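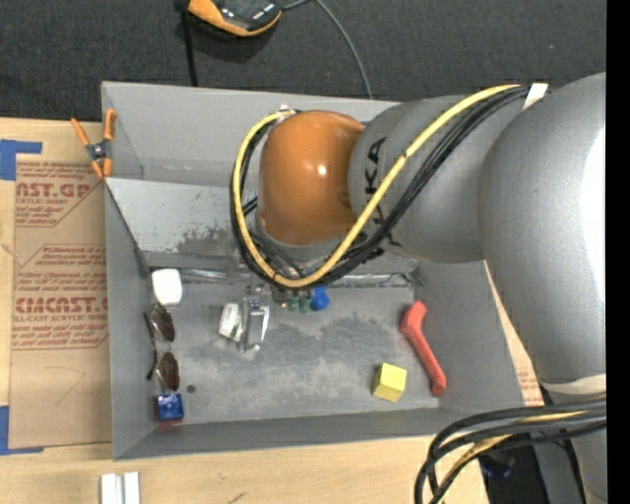
The Heitmann Foundation has opened its autumn round of grants for shared workshops in the Eremine district, with 155 places available on evening courses from November. Joinery, bookbinding and basic metalwork will be taught in groups of 8, and fees will be waived for residents on low incomes. Part of the fund is set aside for repairing older equipment — storage such as an open grey metal bin with scuffed and worn paint may be repainted under the scheme, as may benches and shelving.

Ingeborg Pfeiffer, who chairs the foundation, said that 3835 residents had attended a course since the workshops opened. Applications may be made at the Prusteck library until 5 pm on the last working day of the month.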